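Report on a Visit to the Billeo Student Workshop

In February a delegation from the Pilter School of Engineering visited the student workshop in Bronda, where second-year students are completing a term project in robot manipulation. The visit was arranged at the invitation of Petro Dmytriv, who supervises the course, and was attended by staff considering a similar course at Pilter.

The group was received at 9:30 a.m. Mr. Dmytriv outlined the assignment. Each student team chooses a household task, divides it into short steps, and records the steps by hand with a pair of grippers. The recordings are then used to train the arm in the adjoining laboratory. The course runs for 18 weeks, and students submit a written task plan before they are given time on the floor.

The delegation then moved to the main room, where work was in progress.
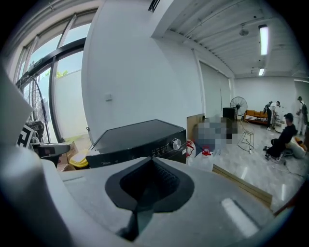
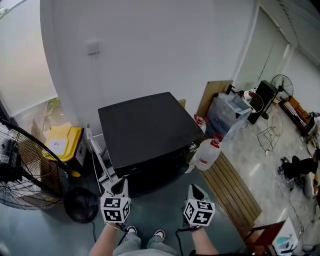

Hand-held grippers in use during the morning session

Billeo Student Robotics Club, Marchuk Institute

The club schedules the room and maintains the equipment on behalf of the course. Its student coordinator, Heino Jõgi, explained that 408 recordings had been submitted since the start of the term and that 236 had been accepted after review. The most frequent grounds for rejection are a marker turned away from view and a movement carried out too quickly. Rejected recordings are returned with written comments, and teams may repeat them once without loss of credit.

Members of the delegation asked how the work is graded. Half of the mark is given for the recordings and the task plan, and half for a report in which the team compares its own movements with those later produced by the arm. Mr. Jõgi noted that first drafts of the report tend to be weak on method, and that the club now holds a weekly reading hour before the deadline.

The discussion after lunch dealt mainly with cost and storage. The course budget provides for almost 320 hours of room use each year, shared with two other student groups. The Pilter staff requested copies of the task plan form and the review sheet, both of which Mr. Dmytriv agreed to send.

The visit closed at 3:15 p.m. A return visit by the Billeo students to Pilter is under discussion for April, subject to the examination schedule.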